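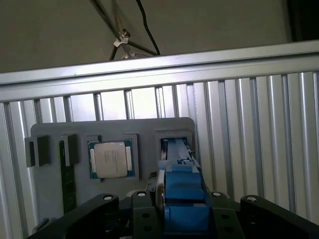 Amos Bellamy thinks the February figures were fine and that I am chasing a fault in the flour. His note came back on the circulated sheet this morning: the dough was the right temperature when it left the mixer, the proof was the right length, so the loaf is what the loaf is. I don't agree, but I have put his view first so I can't be accused of hiding it.

Print this page | E-mail this page

2021-11-15
Bake trial, Plerutdale white, second go

The question is whether the improver does anything. Bakex sent 2 bags and a leaflet. The leaflet says better volume and a softer crumb by day three, with a bar chart that has no numbers up the side. I have asked for the numbers. What came back was the leaflet again, as a PDF.

Method kept dull on purpose. Same sack of flour for both doughs, same water, same yeast, salt weighed on the small balance. Plain dough first, then improver dough, then swapped the order after lunch in case the mixer bowl warming up was doing the work. Tins greased by the same person (me). Oven set to 245, dropped to 200 once the colour started.

Morning pair: improver loaves stood a bit taller. I'd have been pleased with that if I hadn't run the afternoon pair, where the plain ones were level with them and one was taller. So the second dough of each session did better whichever it was. That looks like the bowl, or the room, or me getting quicker at moulding. It does not look like a powder.

Hosoda says the seed displacement readings are good to a few ml. I doubt it. I measured one loaf over and over and got a spread wide enough to swallow the whole difference we are arguing over. The rape seed had crumbs in it as well. Sieved it, tried again, slightly better, still not good enough to hang a claim on.

Crumb: cut one of each, no labels, passed them round. People preferred the fresher-looking slice, and they were all from the same day. Ignore that test. It was badly set up and I shouldn't have bothered.

Oven. The left side still browns first. The dial and the probe disagree and I trust neither until the probe has been through ice water and boiling water. Prarkgate had theirs out by a fair bit for months and wrote a whole report on steam before anyone checked.

Flour. The bag says protein as a range, which is no use for this. 126 g washed out for gluten by hand, result on the back sheet. My washing is not consistent enough to compare with the February sack, whatever the back sheet suggests, so please don't copy it into the summary.

To do:
- check probe, ice and boiling
- preheat the bowl with a throwaway dough before starting
- get someone else to mould, without telling them which is which
- new seed
- day three slices, wrapped the same way, squashed with the weight and not with a thumb
- ask Bakex again what the bars on the chart are

Amos wants to order a pallet. Not on this.

Last updated: 2 days after first entry, typing errors only

Contact the bakehouse | Copyright Plerutdale | Back to top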